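Recalage des deux pinces tenues à la main : dérive entre gauche et droite

Forum > Logiciel > Perception et calibration

brumaire_k
Bonjour à tous. Je travaille sur le suivi de pose de deux pinces tenues à la main, une par main, avec un bloc de marqueurs fixé sur chacune. La caméra est portée à la tête. Je récupère la pose de chaque bloc, je passe dans le repère de la tête, puis je calcule la transformation relative gauche/droite pour la donner au planificateur.

Mon souci : la pose relative saute. Sur un enregistrement de 3686 images, j'ai 28 sauts où l'orientation du bloc gauche bascule d'un coup puis revient. La translation reste à peu près correcte, c'est la rotation qui part. Le bloc droit est plus sage. J'utilise Clamix pour la détection et le filtre par défaut de Fakari derrière.

J'ai déjà refait la calibration intrinsèque deux fois, sans changement.

ozalee
Ambiguïté classique du plan. Quand une seule face du cube est bien visible, tu as deux solutions de pose avec des erreurs de reprojection presque égales, et le solveur prend l'une ou l'autre selon le bruit. Regarde le rapport entre les deux erreurs sur les images fautives. S'il est proche de 1, ne cherche pas plus loin.

p.vasseur
Pas d'accord pour conclure aussi vite. Un cube montre souvent deux ou trois faces, et si Clamix résout le bloc entier d'un coup, l'ambiguïté disparaît presque. Est-ce que tu as déclaré la géométrie du bloc, ou est-ce que tu laisses chaque marqueur être résolu séparément ?

Je demanderais aussi une vue de la caméra de tête pendant la manipulation.

brumaire_k
Séparément, puis moyenne des poses. La géométrie vient d'un fichier que Bit-na Jang avait préparé en mars pour l'ancienne version des blocs, je ne l'avais pas rebranchée. Voilà la posture de travail, assis, les deux pinces devant soi, doigts ouverts : 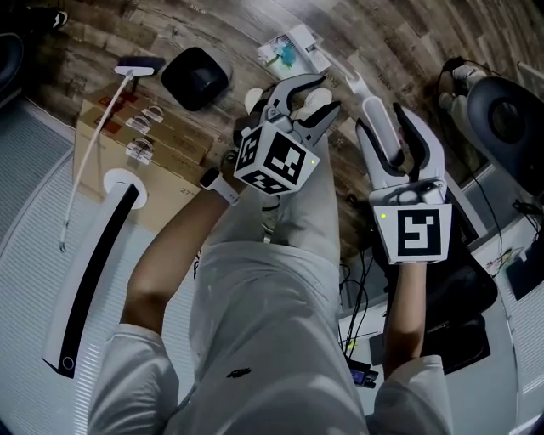 Publié par brumaire_k, le 17/2/18
Membre, 14 messages

On voit les deux blocs blancs à motifs noirs sous les doigts des pinces. La plupart des sauts tombent quand je tourne le poignet gauche vers l'intérieur.

ozalee
Moyenne des poses, donc. Si un seul marqueur bascule, ta moyenne de rotations ne veut plus rien dire. Ça colle avec une translation qui tient et une rotation qui part.

Commence par charger la géométrie et résoudre sur tous les coins visibles. Ensuite seulement, tu touches au filtre.

p.vasseur
Là on est d'accord. Par contre vérifie le fichier avant de le charger. Si les blocs ont changé de taille ou si un identifiant est passé sur une autre face, tu vas remplacer des sauts par un biais constant, beaucoup plus pénible à repérer.

Autre chose, les voyants verts près des blocs. Si ton seuillage est adaptatif avec une petite fenêtre, un point lumineux près d'un bord peut déplacer un coin. Je l'ai eu avec des LED bien plus grosses.

ozalee
Je n'y crois pas trop, pour les voyants. Il y en a un de chaque côté et le bloc droit ne saute presque pas.

p.vasseur
Ils ne sont pas placés au même endroit par rapport au bloc. À gauche il est vers le bord droit, à droite vers le coin supérieur gauche. Ça ne coûte rien de masquer celui de gauche avec du ruban et de refaire une prise.

grgic_utilisateur
Pour info, Grgić a une option qui rejette une pose si la rotation s'écarte trop de la prédiction. On s'en sert ici depuis un moment, ça supprime les sauts sans rien recalculer.

ozalee
Ça les cache, oui. Si la première pose retenue est la mauvaise, le filtre rejette ensuite toutes les bonnes.

grgic_utilisateur
Il y a une réinitialisation après quelques rejets consécutifs. Je ne dis pas que c'est propre, je dis que pour envoyer des consignes à un planificateur c'est suffisant.

brumaire_k
Retour après essai. Ye-rin Wi a remesuré les blocs : les identifiants étaient bons mais l'arête avait changé de 2 mm par rapport au fichier. J'ai corrigé, chargé la géométrie complète, et résolu sur l'ensemble des coins. Même enregistrement rejoué : il reste 2 sauts, tous les deux sur des images où une seule face est détectée.

Pas encore essayé le ruban. Le filtre est inchangé.

ozalee
Pour les deux qui restent, garde les deux solutions et choisis la plus proche de l'orientation précédente, à condition que celle-ci vienne d'une image à plusieurs faces. Sinon tu marques la pose comme invalide et tu laisses le planificateur tenir la dernière consigne.

p.vasseur
Et exporte l'erreur de reprojection avec la pose. Dans Plaser le champ existe, il est vide par défaut.

brumaire_k
Je ne savais pas pour le champ. Il faut l'activer côté Clamix ou c'est à l'écriture ?

p.vasseur
À l'écriture, dans la config d'export.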